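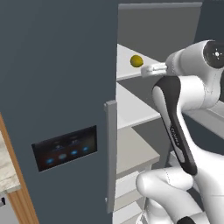

Tuấn Hoàng, planning lead, Ardeleanu
February 22, 2024

Kukby 30 is our motion planner for arms that have to work inside things: fridges, cupboards, ovens, deep shelves. Open tabletops are easy these days. A fridge compartment is a much meaner place, with a shelf above, a shelf below, a door hanging out at whatever angle it was left, and an elbow that would love to swing into all of it!

Our favourite test is still the fruit on the top shelf. You give Kukby a target, it looks for a way in that keeps the whole arm clear (the wrist and elbow as well as the fingers), and it scores each way in by how much room is left for getting out again. We're very fond of that last bit. Earlier versions were happy to reach a lemon by a route that left no sensible way back.

What you get

Planner core, for six- and seven-joint arms
Door and drawer models, with the opening angle as a setting you can change while a plan is running
The Drasisa kitchen pack: 200 simulated layouts, 42 of them with a fridge
Replay viewer, so you can drag back through a plan and see which link came closest to what

The viewer was Iulian Bălan's idea, and it has changed how we work. He colours each link by clearance, and a bad elbow path shows up straight away. Before that we were reading log files, and there were a lot of log files.

We rerun the full set of 1,051 reach tasks before every release. The results go in the release notes, failures included, with the replay files attached so you can load them yourself.

Needs

Linux, a robot description file for your arm, and either a depth camera feed or a simulator. Wutimberg users can load scenes directly. Soft packaging isn't modelled yet, so bags of salad are treated as solid boxes. We hope to have a first go at that in March.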